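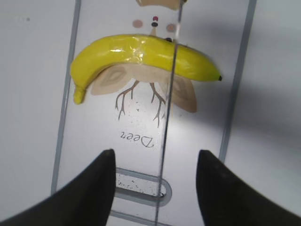 The first thing Malathi Venkataraman had to settle, before crews or slots or ticket prices, was what could be loaded into the hold at Vurnbridge on a night when the last flight ran late. She runs route planning at Piltano, the regional carrier that starts flying between Vurnbridge and Aubert in June. Passengers will pay for most of each flight, she says, but the freight decides whether it runs through the winter. A yellow toy banana on a clear panel looks simple enough, and fresh fruit is the kind of cargo people assume is easy. "It is easy if you leave on time," she said. "If you don't, you need a cold room, and Vurnbridge did not have one we could use."

The airport has now agreed to let Piltano share a chilled store with Gestex, the handling company. That cleared the way for nine round trips a week, using a turboprop with 51 seats.

Venkataraman has worked on the route for three years. The two cities are 81 minutes apart by air on the planned schedule. By road and ferry the trip takes most of a day, and the ferry stops in bad weather. An earlier airline tried the route and gave up after one season.

"They flew it in the middle of the day," she said. "That suits the airport and it suits the crew. It does not suit anybody who has a meeting."

Piltano will leave Vurnbridge early in the morning and come back in the evening on most weekdays. The plan means keeping a crew overnight in Aubert twice a week, which adds hotel costs. She said the company argued over that for months.

The regulator's approval took longer than expected. Piltano first filed for a summer start last year, then withdrew the application when its second aircraft was held up in maintenance. Wendelin Lanz, who heads operations, did not want to open a new route with no spare plane.

"He was right, and I told him so later," Venkataraman said. "At the time I was not so polite."

She would not give a figure for advance bookings, but said over 2,000 people had signed up for fare alerts before tickets went on sale. Many of them live in Aubert and have family on the other side. The lowest one-way fare does not include a checked bag. Students and patients traveling to the hospital in Vurnbridge will get one free.

Asked about noise, she said the early departure turns away from the houses north of the runway as soon as it is allowed to. Annapurna Alva, who speaks for residents there, has asked for the readings to be published each month. Venkataraman said Piltano has no objection, but the monitors belong to the airport.

The company will look at the route again after the first winter. If loads are weak, the first flights to go will be the weekend ones.

"I would like to see two full years," she said. "I have been promised one."

Tickets are on sale now through Piltano and at the Gestex desk in the Vurnbridge terminal.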